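Clearing Off the Bed

The spare bed has been a dumping ground since March. It has the dusty pink blanket with the big white polka dots, and every time I come in with my hands full, that is where it all lands. The massage table is right behind it, so the bed ends up being the nearest flat thing that isn't in use.

I don't have a big system. I get one bag for trash and start with whatever is lightest. Foam fruit sleeves are the worst for hanging around. They weigh nothing, they come with every pear, and I keep thinking I'll wrap a glass in one. I have done that maybe 2 times. Snack bags go in next, then paper cups. Bubble tea cups get rinsed first, or the bag leaks on the way down the stairs.

Small boxes are harder. I used to save every one of them and had roughly 100 in the closet when we moved to Skakitz. Now I keep a box only if something goes into it the same day.

Plastic bags get folded and put in the kitchen drawer. Tissues stay in the room — I always need them near the table. Bottles with something still in them go back on the shelf, and drinking water goes by the door.

Soft things are last. Towels and blankets go over the chair until I know which ones need washing, and the plush toys go up by the pillows. If I start with the laundry I never get to the small stuff.
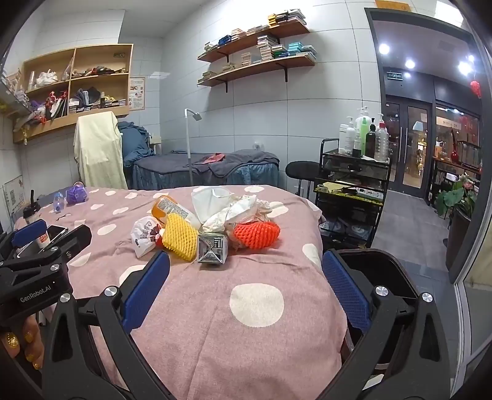
Urbańczyk

The purple plush is staying. The yellow and the red-orange fruit sleeves are going in the bag, and so is the snack bag with the cartoon on it. I haven't decided on the little box with the geometric print — it would hold hair ties.

Recent posts
Folding towels for a narrow shelf
What I keep in the hall drawer
Moving the floor lamp again
Two weeks without buying storage bins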